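7.3 Fault 29: Hand Will Not Let Go

Applies to the Sostance wrist unit on Lukáč packing cells, software 604 and later.

Fault 29 means the hand was told to open and has declined. The display will say GRIP RELEASE INCOMPLETE, which is as close as it gets to an apology. Look at the finger joints before you touch any buttons.

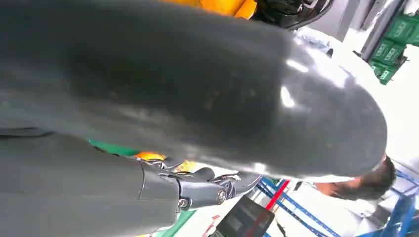 Figure 12. Finger links and joint fasteners, seen from the wrist.

1. Press the cell stop. The pause key is not the cell stop, however much easier it is to reach.

2. Wait 21 seconds for the drive to bleed down. Counting quickly does not help.

3. Check each hinge for film, label scraps, or tape. Pull debris out along the finger, never across it.

4. Check the screws on the finger links. If one turns by hand, tighten it and write it in the log.

CAUTION: Do not pry the fingers open with a rod, a ruler, or your own fingers. The Amusthorpe plant tried the first two in January and now owns nearly 543 dollars' worth of bent linkage.

5. Clear bottles and loose wrap from under the arm. A hand that frees itself late will drop whatever it has on whatever is there.

Note: The arm holds its position when stopped, and it holds it at head height. People leaning in to clear the table tend to look at the table. Have a second person watch the arm and say so out loud if it moves.
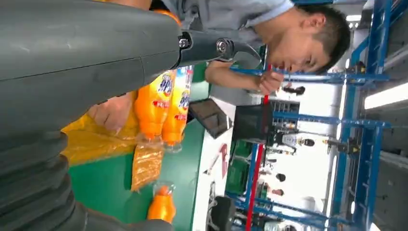

6. Stand clear, reset the cell stop, and select OPEN HAND at slow speed.

7. If Fault 29 comes back, lock out the cell and call Sterine service. Do not repeat step 6 in the hope of a different mood.

Fault 30 is covered in 7.4. It is the same problem with the hand stuck open.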